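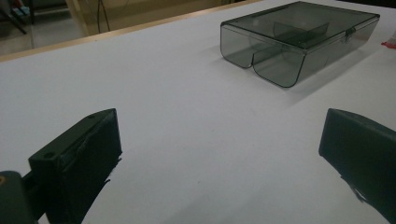
Progress report, Garg Street Reading Room
Sent by Harish Saxena to Lenuța Căpraru, 26 September 2020

Lenuța, sorry for the short notes, wanted this to reach you before the grant meeting. Longer version of the money part is in the spreadsheet Kuldeep sent over.

Where we are

Cataloging is moving again. 3,000 titles in the system now, adult fiction finished, children's nearly. Local history not started. Naveen wants to do that one himself and I'm inclined to let him, he knows the old street names and which families gave what. It will be slow. Please don't read the gap on the chart as a stall.

Shelving in the back room done. Front room waiting on brackets, Wallico sent the wrong depth and then sent the wrong depth again. Third lot promised. I have not paid the second invoice and won't until the right ones are here.

Lending

Reopened for pickup only in June. Readers phone or write, we bag the books, they collect at the side door. Returns sit a few days before they go back out. Works better than I expected for the older readers, worse for kids, who want to browse and don't know what to ask for. Hemant started making up surprise bags by age (picture books, early chapter books, the 9 to 12 crowd) and those go out almost as fast as he packs them. We'd like to keep this going even after the doors open properly.

Large print is the weak spot. 80 volumes and the regular borrowers have been through most of them. Could we move part of the events line to buying? No events are happening this year anyway. Need a yes or no from you on this, it's the one decision I can't make at my end.

Staffing

Kuldeep down to 2 mornings from next month, his mother is unwell. Hemant will cover the phone. Nobody on the late shift yet. I asked at the college and had one reply, will meet her next week.

Training on the new catalog went OK. Julley, the software, is fine for loans and clumsy for everything else. Series get split up if the volume number is typed the wrong way, so we spent most of an afternoon putting one detective series back togther. Support did answer, to be fair. They say it's fixed in the next release, no date.

Building

Roof patch held through the heavy rain. Damp by the north window is the same as before, no better. Ultska came to look and want to open up the wall before quoting, which I'd put off until spring unless you feel strongly. Moved the atlases away from it in the meantime. Heating not tested yet.

Budget

On track overall. Underspent on events and travel, over on cleaning supplies and bags. Postage over too, we mailed books to 7 readers who can't get out, and I'd like that to become a proper line next year instead of coming out of petty cash.

Next quarter

Finish children's catalog
Brackets in, front room shelved
Local history, first boxes only
Fill the late shift
Large print order, if you approve the transfer
Draft opening hours for when we can let people in, Naveen has a version but its too generous for the staff we have

The reader survey is late. Forms are printed and going into the pickup bags from next week, so you'll get results with the next report and not this one. Call me if the events money question is complicated, mornings are best.

Harish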